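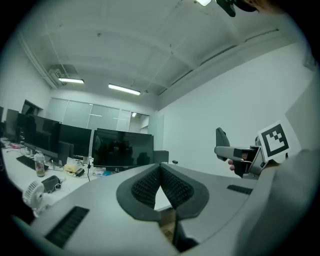
*Fig. 1. Long white desk with monitors along it.*

## 4. Setting out the Clolside shared desk

Applies to all desks in the Gekov office range. Revised 16/03/2021.

1. Switch off every monitor on the desk before you move anything.
2. Take bottles, pouches and loose papers off the stretch you are working on. A small desk fan may stay if its lead reaches the socket without stretching.
3. Stand the main monitor facing the chair, 900 mm from the back of the seat. Open both legs of the stand fully.
4. Place the other monitors along the desk. Screens for people sitting opposite should face away from you.

**Note:** A 27-inch monitor needs the wide stand (Zesuson part 71).

5. Put the keyboard in front of the main monitor and the mouse to the right of it.
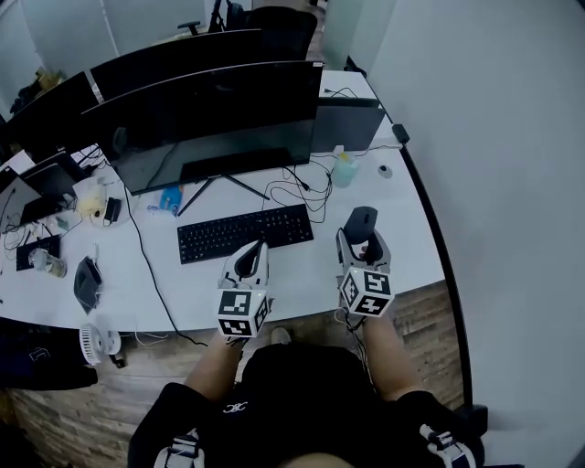
*Fig. 2. Keyboard in front of the main monitor, mouse on the right side of the desk.*

6. Gather the cables behind the keyboard and fasten them with the 2 Afolabi ties supplied. Leave enough slack for the mouse to reach the desk edge.
7. Check the floor side. No cable should hang where a foot or chair wheel can catch it.

**Caution:** Keep drinks capped and away from the keyboard and sockets.

8. Switch the monitors back on one at a time. If a screen stays dark, see section 6.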